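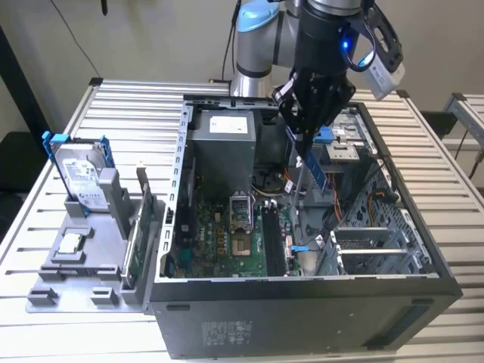
Our Visit to the Sendel Open Day

For the second part of our automation project we were asked to go and watch a real robot at work and then write up what we learned. Our group chose the June open day at Sendel, in their workshop at Bedby, mostly on the strength of a poster in the college canteen (and the promise of free tea, which was very good). I had expected big orange machines behind fences, so it was a lovely surprise to find an arm bent over an ordinary desktop computer, the sort my gran still has under her desk!

Our guide was Asuka Chiba, who looks after the demonstrations and was very patient with us. She explained that the project is called Owino and that its aim is to teach an arm to put parts into old office computers and take them out again, so that good pieces can be used a second time. Their partner firm, Flondeo, collects around 2,000 old machines a year, and at present all of that work is done by hand.

What the demonstration involved

The computer lies on its side with the side panel off. Next to it is a grey plastic fixture that holds the loose parts, with a place for the hard drive, another for the processor and upright slots for the thin boards. I had never thought much about the fixture before the visit, but Asuka spent longer on it than on the arm, and by the end I could see why. If a part always sits in the same place, the arm has far less searching to do. The camera on the wrist helps with whatever is left over.

Memory modules were the job I liked best. They have to go down straight, and the two of us taking notes both found ourselves holding our breath. 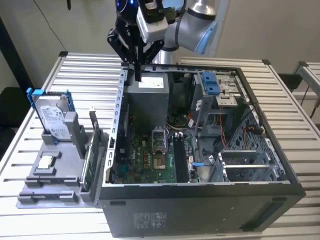
The gripper reaching into the case near the power supply, with the parts fixture on the left.

We also asked about mistakes. Asuka told us the team had logged 341 attempts at the memory job so far, and that every one is kept, good or bad, as the bad ones are often more useful to them. Their next target is 100 in a row without any help from a person.

What we would do differently

We should have written our questions down beforehand, as we forgot to ask how long the fixture took to design. I have since emailed Asuka about it and will add her answer to the appendix.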